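Filed under: Perception / Grasping / Tutorials

Setting up depth filling and grasp checks for transparent objects

Posted 15 Sep 2026 by the Himport team

Clear glass gives a depth camera very little to work with. Light goes through it or bounces off at an odd angle, and the depth image comes back with a hole in it or with the distance to the table behind. If your planner trusts that number, the fingers go straight into the object. This page walks through the setup we use in Himport to get usable grasps on bottles and cups, and covers the settings you will probably need to change.

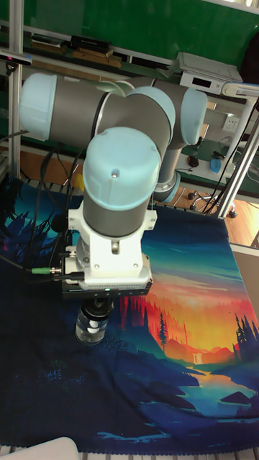
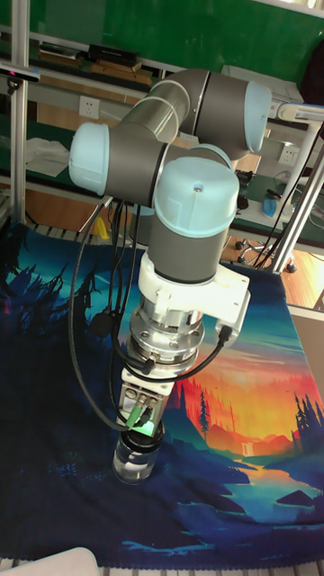
Holding a glass bottle (first) and a glass cup (second) over the printed cloth, with a different gripper on the arm in each.

What you need

You need a working Himport install with the Borkus planner enabled, a color and depth camera that has already been calibrated to the robot base, and a gripper driver that reports finger width. Finger width matters more than force here, as you will see in step 5. If your driver only reports open and closed, you can still follow steps 1 to 4.

The settings shown are for the June release or later. Older releases use the same names but read them from a single file, so put everything under one heading if you are on one of those.

Step 1. Use a busy background

It is tempting to clear the table and lay down plain white paper. For opaque parts that is fine. For glass it takes away most of what the color image has to offer. When a cup stands over a pattern, the pattern shows through the walls and bends at the edges, and the segmentation model picks up on that.

Use a printed cloth with large areas of different color. Small repeating patterns such as checks are a poor choice, as the model sometimes locks onto the repeat and finds edges where there are none. Pull the cloth flat. Wrinkles show up in the depth image as low ridges and will confuse the table fit in step 3.

Step 2. Mask the glass in the color image

Start the mask node before anything else:

himport run mask --model clear_v2 --topic /cam/color

Open the viewer and check the mask by eye. It should cover the whole outline of the object, including the rim and the base. A mask that stops short at the rim is the most common fault. Lower mask_threshold from 0.5 to 0.4 and look again. Going below 0.3 tends to bring in bits of the cloth.

If there are contents in the bottle, the mask may split into two pieces, one for the filled part and one for the clear part. Set merge_touching to true and the pieces will be joined before they are passed on.

Step 3. Throw away the bad depth and fill it

Inside the mask, every depth value is suspect, including the ones that look reasonable. Delete all of them and fill from the outside in:

fill:
 drop_inside_mask: true
 grow_mask_px: 6
 surface: table_fit
 shape_prior: upright

The grow_mask_px setting widens the mask a little before the depth is dropped. Depth errors spill past the edge of the glass by a few pixels, and if you leave them in, the fill starts from bad values. Six works for our camera height. A camera mounted closer will need more.

The shape_prior setting tells the filler that the object stands upright on the table. It then builds a simple round body from the mask outline. The result is crude, but the planner only needs to know where the sides are. For an object lying down, use lying instead and expect more misses.

Step 4. Tell the planner which gripper is fitted

Each gripper has its own profile in Borkus, with the finger length, the maximum opening and the offset from the flange to the fingertips. Changing the gripper and leaving the old profile loaded is an easy mistake to make, and the offset error goes straight into the grasp height. Add the profile name to the launch command and leave it out of the saved settings, so that you have to type it every time:

himport run plan --gripper short_fingers

Measure the offset with the bracket and any adapter in place. The number in the maker's drawing is for the bare gripper. After you change it, run the planner in dry mode and check that the drawn fingers in the viewer line up with the real ones at two or three arm poses.

Cables belong in this step too. Add a keep-out volume on the side where they leave the wrist, and limit the last joint to one half turn in each direction. Borkus plans for the links and the gripper and knows nothing about a loop of cable unless you give it one.

Step 5. Check the grasp after closing

Once the fingers close, compare the reported width with the width the filled shape predicted:

check:
 width_tolerance_mm: 4
 lift_test_mm: 15
 recheck_width: true

If the width is close to the prediction, lift 15 mm, wait half a second and read it again. A change during the lift usually means the glass is slipping. The default action is to lower, open and try again from a new angle.

Do not use the camera to confirm the grasp at this point. With the fingers around the glass the mask model gets much worse, and it will sometimes report an empty hand.

Step 6. Log everything and look at the misses

Turn on logging from the start, even for a quick trial. Our first run in the Dratadport lab logged 1,329 attempts, and 450 of those were thrown out by the width check. Sorting them by mask area showed that many came from a rim the mask had missed. We lowered the threshold, collected 2,118 more and used those to set the values on this page.

The Nogueira log viewer opens these files directly. Sort by width error first, then by fill area. Large width error with a normal fill area points to the gripper profile. Large error in both points to the mask.

Common problems

The arm stops well above the object. The filled shape is too tall. Check whether the mask includes a reflection on the cloth behind the glass.

The fingers touch the cloth. Raise min_table_gap by 2 mm at a time. Thick cloth sits higher than the table plane if you calibrated on the bare surface, so rerun the table fit with the cloth on.

Grasps work on one side of the table only. Look for a lamp or window reflected in the glass. Moving the camera a little is quicker than tuning around it.

The planner reports no path. The keep-out volume for the cables may be too large. Shrink it in small steps and watch the arm in dry mode before each real run.

Settings for thin-stemmed glasses are on a separate page – the upright shape prior does not handle them, and the grasp height has to be set by hand.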